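Landlord wants to split our AC zone with the suite next door, worth fighting?
4 min read
Search this forum Search

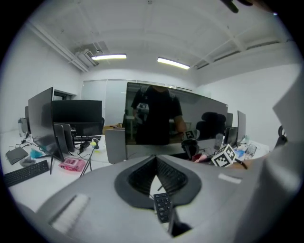
jlis_office
We lease the back suite on the second floor of an older building. Two person bookkeeping firm plus whoever we bring in during tax season. Our lease says we get a "separately controlled" cooling unit. The landlord's property manager (Coutinho) sent a letter dated 22 August 2023 saying they plan to run a duct from our ceiling unit through the partition and into the suite next door, which has never had its own cooling and now has a tenant lined up.

They say the unit is oversized for us and we won't notice. They also say the thermostat will stay on our side. The electric bill for that unit is on our meter, and the letter says nothing about it. I've asked for that in writing and got a phone call back.

Has anyone been through this? I'd like to stay in the building, so I'm trying not to start with a lawyer.
Jadwiga

ductwork_odair
I did light commercial HVAC until I retired. Tapping an existing ceiling unit for a second room can be done, but somebody has to run a load calculation on both rooms first. Ask for it. If they don't have one, they are guessing.

The bigger issue is return air. If they push supply air through the wall and there's no return path, the room next door gets pressurized, the doors whistle, and your side gets stuffy. Ask where the return goes.

Z.Figueiredo
I manage leases for a small firm, not a lawyer. "Separately controlled" is your whole argument. If the thermostat serves two tenants it isn't separately controlled anymore, no matter whose wall it hangs on. Write back, quote the clause, and say you don't consent to the change without an amendment. Keep it to one page. Don't argue about comfort, argue about the lease.

wbarbosa46
I'd go the other way. Let them do it and get something for it. We had the same deal in our last place and took a rent credit, plus they moved the unit to the house meter. We came out ahead every month. If you send a letter quoting clauses the first week, they'll remember it at renewal.

Z.Figueiredo
A rent credit is fine, but it goes in an amendment too. You end up writing the same letter.

wbarbosa46
Ours was an email and it held up.

Z.Figueiredo
It held up until somebody sells the building.

jlis_office
Thanks all. To answer a few things. No load calculation that I know of. The return is a grille on the bottom of the unit, nothing in the wall. Renewal is in January so the point about timing is fair. Our summer bill went up last year already and the unit is on its second fan motor.

ductwork_odair
Second fan motor tells me it's working hard as it is. I would not hang another room on that. What's the square footage of your side, and what size is the unit? It'll be on the data plate.

jlis_office
The lease says 2306 square feet but that includes a share of the hallway and restrooms. I'll have to get on a ladder for the plate. The brand is Drukis if that helps.

ductwork_odair
Doesn't help much without the model number. Get the plate.

edlopes
Has anyone suggested a mini split for the other suite? That is what the landlord should be doing. We put a Pristel in a room with no ductwork and the whole job took a day. One outside unit, one hole in the wall, its own breaker. The new tenant pays their own bill and you're left alone.

wbarbosa46
Depends where the condenser can go. Second floor of an old building, might need roof access and a structural sign off.

edlopes
Ours went on a wall bracket. Nearly every contractor we called was willing to do it that way.

ductwork_odair
Bracket on old brick, I'd want to see the brick first. But I agree with Ed that it's the right fix. Cutting into the existing duct only looks cheap.

Z.Figueiredo
Put it in the letter as the alternative. "We'd have no objection to a separate unit serving the adjoining suite." Gives them a way to say yes.

jlis_office
I like that. Drafting it tonight. Is it worth asking for the whistling door thing in there too, or leave it out?

Z.Figueiredo
Leave it out.

ductwork_odair
Put it in.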